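Home News Line-up Site Minutes Contact

Stalham Music Weekend: Minutes of the Production Meeting, 2/13/18

3 min read

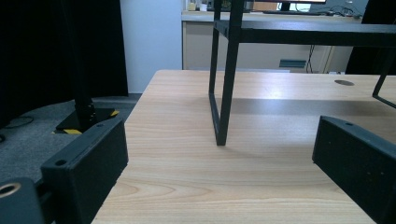

Present: Poonam Sachdeva (chair), site, sound, box office, stewarding. Apologies were received from the lighting contractor.

1. Minutes of the previous meeting
Agreed, with one correction. Item 4 should read "monitor desk", not "main desk".

2. Stages
Two stages confirmed. The main stage stays at the north end of the field. The second stage moves to the east hedge to reduce spill between the two PA systems. Changeovers on the main stage are set at 20 minutes. Sound asked for line checks to be done behind the curtain where the running order allows. Agreed.

3. Sound
Flinero has quoted for both PA systems and one engineer per stage. The quote leaves out delay speakers. P. Sachdeva to ask for a revised figure with delays included. Noise limits at the boundary are unchanged from the existing licence. Readings will be logged at the Urow Lane gate during every headline set.

4. Power
Generator supply for the second stage to be kept separate from catering. Cable route to be marked on the site plan before the plan goes to the council. Distribution boards to be tested on site before any backline is connected.

5. Artists
The Nautiyal Quartet has accepted the Saturday-night slot on the second stage. Technical rider received: four vocal mics, two DI boxes, no drum riser. One main stage contract is still unsigned. Box office will not announce the name until it is returned.

6. Tickets and camping
Some 120 early tickets sold. Camping pitches to go on sale separately. Price held. Refund wording to be checked against last October's version.

7. Any other business
Radio channels: stewarding asked for a channel apart from stage crew. Agreed.

Next meeting: date to be circulated by email.

Shares 2 | Comments 0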